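Print this page | E-mail this page
Filed under: Bench notes / Cells & storage

June, 14:20. Battery sorting, bench 2

Emptied the Arnaud drawer. 397 loose AA cells, no record of which came out of equipment and which were never used. Perrine Hamel wants the lot sorted before the Wiltovero units go back out.

Open-circuit voltage is not enough – several cells read fine and sag under load. Switched to a fixed resistor at 80 mA, reading taken after 17 seconds. Terminals wiped first. Cells with any crust at the negative end go straight to Timo Kasten for disposal, untested.

Trays go by result: keep, retest, discard. Labels still to be printed. Alkaline only for now; rechargeables stay in the Paltham box until Ilaria has the charger log.

Table during sorting: 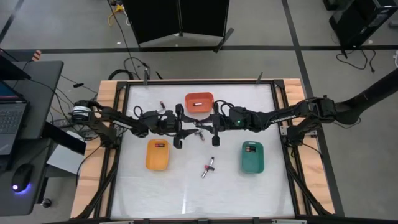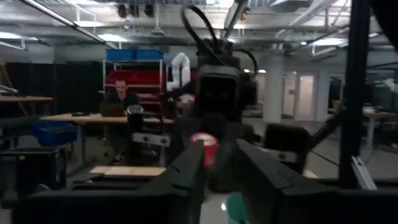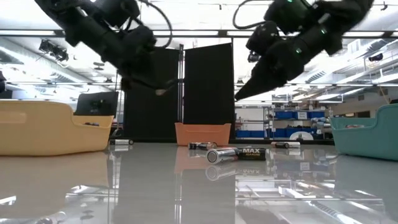 Open point: the white top is too slick for loose cells. A thin rubber mat would do, non-conductive, light color so that dropped cells show up. Inès to check what is left on the roll.

Next: repeat the load test on the retest tray after a night's rest.

Contact the lab office | Back to top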